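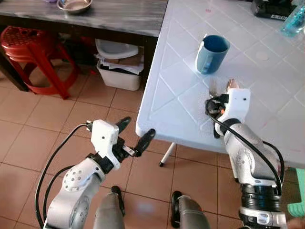
Blue mug and white tiled table top.

Fillari 1000 Low Fog Machine

Stock number 3001
Made by Akgül. Sold, rented and serviced by Wendden Stage Supply, Bresside.

The Fillari 1000 is a water-based fog machine with a built-in ice chamber. Fog comes out of the heater, passes over the ice and leaves through a wide outlet at floor level. It stays low and spreads across the stage. It is sized for school halls, small theatres, dance studios, church stages and function rooms. For a full-size theatre stage you will want two of them, one on each side, or a bigger machine.

We have carried the Fillari line since the first model. The 1000 replaces the older Fillari with the round lid. It uses the same hose and the same fluid, but the remote plug has changed and old remotes will not fit.

What it does

The heater is 1000 watts. From cold it needs 8 minutes to get ready, and the green light on the back panel comes on when it is. If you press the button before the light is on, nothing happens. You can't hurt the pump that way.

Once the machine is ready you can run it in short bursts or hold the button down. On a long burst the heater will cool off and the machine will shut the pump until it recovers. Most people running a show find that short bursts a little ahead of the cue give a better carpet of fog than one long blast. The fog needs time to travel. If the cue is the curtain going up, start before the curtain moves.

The ice chamber takes ordinary bagged cubes. Crushed ice works but melts sooner and tends to pack down over the drain. Do not use dry ice in this machine. The chamber is not vented for it and the lid seals are the wrong kind.

How long a load of ice lasts depends on the room and on how hard you run the machine. In a cool hall with a few cues per act, one load will normally see you through the act, and you top it up at intermission. Under hot lights with the fog running through a whole dance number, plan on refilling sooner. When the fog starts to lift off the floor and drift up to knee height, the ice is nearly gone.

Specifications

Heater: 1000 watts
Warm-up: 8 minutes
Supply: standard household outlet, grounded
Fluid tank: 2 litres, removable
Ice chamber: top loading, hinged lid, foam seal
Outlet: rectangular, floor level, accepts flexible duct with the adaptor
Drain: rear, threaded, with cap
Remote: wired, 18 feet, with variable output knob and on/off button
Weight empty: 18 kilograms
Case: painted steel, dark grey, rubber feet
Casters: not included, see below

What comes in the box

Fog machine
Wired remote with cable
Fluid tank (empty)
Drain hose with fitting
Spare fuse
Manual in English and French

Fluid and ice are not included. The power cord is attached to the machine and does not come off.

Fluid

Use Akgül low fog fluid or our own Wendden low fog fluid. Both are water based and leave little residue if the machine is set up properly. Haze fluid is too thin for this heater, and long-lasting fog fluid will hang in the air after it warms up, so you end up with a grey room and no floor effect. Quick-dissipating fluid is what you want. When it warms, it goes away.

We get asked about mixing your own from glycerine and distilled water. We can't recommend it. Machines that come in for service with home-mixed fluid in them nearly always need a new heater block, and the warranty doesn't cover that.

Scented fluid is available to order. Try it in the room before you buy a case. Some people in the front rows mind it a good deal more than plain fog.

Setting up

Put the machine on a flat floor, as close to the playing area as you can get it. It should not sit on a table or a riser. The fog is cold and will pour off the edge, which can look good, but it thins out on the way down and you lose a lot of it.

Keep it away from doors, heating vents and the gap under the back curtain. Drafts are the main reason people phone us to say their machine doesn't work. Before you phone, shut off the hall ventilation for one test run and see if the fog behaves. If it does, the machine is fine and you need to talk to whoever looks after the building about the fans.

Connect the drain hose and run it to a bucket. The chamber will hold the melt water from one load without draining, but the water takes up room and makes the machine awkward to move. Empty it before you lift it. Two people should lift it when it is loaded.

If you have to put the machine in the wings and bring the fog on through a duct, keep the duct short and straight. Eight feet is fine. Longer than that and the fog warms up on the way. Keep the duct flat on the floor and don't let it dip, or water will collect in the low spot and block it.

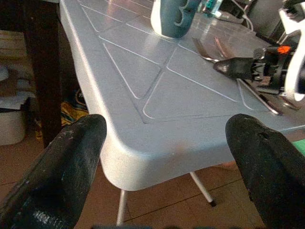 Light grey plastic folding table, front corner.

Floors

Any low fog machine will leave the floor slightly damp close to the outlet. On painted hardboard or vinyl dance floor this can be slippery. Put a piece of short carpet in front of the outlet and keep the dancers' entrance on the other side if you can. Walk the floor after rehearsal and again after the first night, in the shoes the performers wear.

Smoke detectors

Low fog stays down, but some will always rise as it warms, and it will set off some types of detector. Speak to the hall and the fire department before you use any fog effect in a public building. In many halls the detectors over the stage can be put on bypass for the length of the show if somebody is posted to watch. Get that in writing well ahead. We can supply a fluid data sheet with your order if the hall wants one on file.

Post a notice in the lobby that fog will be used.

Cleaning and storage

After each run, drain the chamber, wipe it dry and leave the lid open overnight. A closed wet chamber will smell.

Every 18 hours of running, put a cup of the cleaning solution through the pump and heater with the machine hot, in a well-aired room or outdoors. Then run a little clean fluid through after it. The solution should not be left sitting in the lines.

Before storing the machine for the season, empty the fluid tank, run the pump until it sucks air, and switch off. Store it upright, above freezing. If there is any chance water has been left in the drain fitting, take the cap off. We replaced a good many split fittings last spring from machines kept in unheated sheds.

Options and parts

Duct adaptor, clips over outlet
Flexible duct, sold by the foot
Caster set, bolts to the existing foot holes, two locking
Extension cable for remote
Timer remote, sets interval and length of burst
Lighting board interface — allow extra time, these are ordered in
Replacement foam lid seal
Replacement fluid filter
Low fog fluid, 4 litre jug or case of four
Cleaning solution, 1 litre
Road case, plywood, foam lined, fits machine with casters on

The old-style timer for the round-lid Fillari can be rewired to fit the new plug. Bring it in and we will do it at the counter if the shop isn't busy.

Rental

The Fillari 1000 is available to rent by the day, weekend or week. Rental includes the machine, the wired remote, one jug of fluid and the drain hose. Duct is extra. A deposit is required and is returned when the machine comes back drained. Machines that come back full of water are charged a cleaning fee.

Book early for dance recital season and the last two weeks of October. Everything we have goes out then. July is quiet and we give a reduced weekly rate all that month, which suits summer camps and anyone who wants to try the machine before buying one.

Warranty and service

The machine is covered for 18 months on parts and labour from the date on your invoice. The heater and pump are included, provided approved fluid has been used. Fuses, seals and filters are not covered.

Service is done in our own shop in Bresside by Zaid Twal. He does not need the remote unless the fault is with the remote, but please do send the machine with whatever fluid was last in it, in a sealed jug, clearly marked. It saves time. Turnaround is normally one week. If you have a show on and the machine quits, call and we will see if there is a rental unit free to tide you over.

Ordering

Quote stock number 3001 when you order. Prices are on the printed list and do not include shipping or tax. School and community group discounts apply to the machine and to fluid by the case, but not to rentals. Purchase orders are accepted from schools and municipalities.

The machine ships by ground only. Fluid can't be shipped in freezing weather unless you ask for heated freight, which costs more. Customers within driving distance usually prefer to pick it up — the loading door is at the back and you can park there while we bring it out.

For help choosing between one machine and two, or for a duct length, ask for Selim Uysal on the sales desk. Have the width and depth of your stage ready, and tell him where the doors and vents are. A rough sketch by fax is even better.

Page updated 1/22/99

See also: Fog Fluids, Haze Machines, Fans and Blowers, Used Equipment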